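# Como se coze uma maçaroca de milho

O milho que comemos à mão, agarrado pelas duas pontas, chama-se maçaroca. No Brasil diz-se espiga. É a mesma coisa: um pau comprido no meio, a que se chama carolo ou sabugo, e os grãos à volta, muito juntos, em filas direitas.

Cada grão é uma semente. Se o deixássemos secar e o puséssemos na terra em maio, podia nascer dele um pé de milho novo, mais alto do que um adulto. Quando o milho ainda é novo, os grãos estão tenros e têm lá dentro um sumo esbranquiçado. É nessa altura que é bom para cozer. Mais tarde o grão endurece e serve para fazer farinha, broa ou ração para as galinhas.

## O milho tem roupa e tem barbas

Na horta da escola de Figueroa semeámos duas filas de milho ao pé do muro. Quem lá foi ver reparou que a maçaroca não aparece amarela na planta. Está embrulhada em folhas verdes, apertadas umas por cima das outras. Chama-se a isso a camisa. Na ponta saem uns fios finos, as barbas do milho.

As barbas têm uma tarefa. Cada fio está ligado a um grão. O pó que cai da flor lá do alto, o pólen, agarra-se aos fios, e só assim o grão cresce. Se um fio não apanhar pólen, fica um buraco na fila. Por isso há maçarocas com falhas.

Para preparar o milho puxam-se as folhas para baixo, uma a uma, e parte-se o pé. Depois tiram-se as barbas com os dedos. Ficam sempre algumas presas entre os grãos. Uma escova macia e água da torneira resolvem. As folhas e as barbas vão para o balde do composto.

## A panela

Para cozer é preciso água quente e uma panela funda. Pode ser uma panela de fogão, que recebe o calor do bico de gás ou da placa. Também pode ser uma panela elétrica, que tem o seu próprio aquecimento e trabalha em cima da mesa ou da bancada. Na panela elétrica escolhe-se o calor num botão.
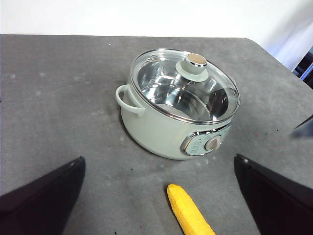 *Uma maçaroca de milho e uma panela elétrica verde-clara, com tampa de vidro.*

A tampa de vidro deixa ver o que se passa lá dentro sem a levantar. Isto poupa calor. De cada vez que se destapa uma panela ao lume, sai uma nuvem de vapor e a água arrefece um bocadinho.

Muitas tampas têm um buraco pequeno perto da borda. É por aí que o vapor sai. Quando a água ferve, uma parte dela transforma-se em vapor, e o vapor ocupa muito mais espaço do que a água. Sem saída, empurrava a tampa, que começava a bater e a saltar. Não se põe a mão por cima desse buraco: o vapor queima tanto como a água a ferver.

O interior de aço inoxidável brilha como um espelho. O aço inoxidável é uma mistura de metais que quase não enferruja, mesmo que passe a vida molhada. O metal aquece depressa, e é por isso que as pegas e o puxador da tampa se fazem muitas vezes de plástico ou de madeira, que deixam passar pouco calor. Pouco não quer dizer nenhum. Com a panela a trabalhar, usa-se na mesma uma pega de pano.

## Cozer

Quem liga a panela e quem mexe na água quente é um adulto. As crianças podem descascar, escovar, pôr a mesa e vigiar o relógio.

1. Lavar a maçaroca.
2. Ver se cabe na panela. Se for comprida demais, parte-se ao meio. O carolo é duro, por isso é um adulto que o corta.
3. Deitar água até tapar o milho. A água não deve chegar à borda.
4. Pôr a tampa e ligar a panela.
5. Quando a água ferver, baixar o calor e esperar.

O milho muito novo fica pronto em 5 minutos de fervura. O mais velho pode precisar de cerca de 30. Para saber se já está, espeta-se um garfo num grão. Se o garfo entra sem fazer força, está cozido.

O sal põe-se no fim, já no prato. Há quem o ponha logo na água, e lá em Figueroa a cozinheira da cantina faz assim. Experimentem das duas maneiras e vejam se notam diferença.

## O que acontece ao grão

Dentro do grão há amido. O amido é a comida que a planta guardou para a semente usar quando nascesse. Cru, está arrumado em bolinhas tão pequenas que só se veem ao microscópio. Na água quente essas bolinhas bebem água, incham e ficam moles. É a mesma coisa que acontece ao arroz e às batatas.

Há também açúcar. Depois de colhido, o milho vai transformando o açúcar em amido, devagarinho. Por isso a maçaroca apanhada de manhã e comida ao almoço costuma ser mais doce do que uma que esteve vários dias à espera.

A pele do grão é outra história. É feita de uma fibra que o nosso corpo não consegue desfazer, e é ela que fica presa nos dentes. Faz bem à barriga, mas obriga a ir buscar a escova.

## Comer e arrumar

Uma maçaroca acabada de cozer guarda o calor durante muito tempo, porque está cheia de água. Tira-se com uma pinça de cozinha, deixa-se escorrer e espera-se. Por fora pode parecer morna e por dentro ainda escaldar.

Come-se à mão, a rodar ou em linha reta, de uma ponta à outra. Quem tem dentes a abanar pode pedir que lhe soltem os grãos com uma faca, de cima para baixo, com a maçaroca em pé no prato. Um bocadinho de manteiga derrete logo e escorre pelas filas.

No fim desliga-se a panela e tira-se a ficha da tomada, puxando pela ficha e nunca pelo fio. Só se lava quando estiver fria. A tampa de vidro quente não vai para debaixo de água fria, pois pode estalar. A parte elétrica nunca se mergulha: limpa-se por fora com um pano húmido.

O carolo que sobra também pode ir para o composto, mas demora muito a desfazer-se. Partido em bocados desaparece mais depressa. No composto da escola ainda encontrámos em janeiro pedaços dos carolos do verão, escuros e cheios de bichos-de-conta.

### Palavras deste texto

**Amido:** reserva de alimento que as plantas guardam nas sementes e nas raízes.

**Camisa:** as folhas que embrulham a maçaroca.

**Carolo:** a parte dura do meio, onde os grãos estão presos.

**Pólen:** pó muito fino das flores, que o vento ou os insetos levam de um lado para o outro.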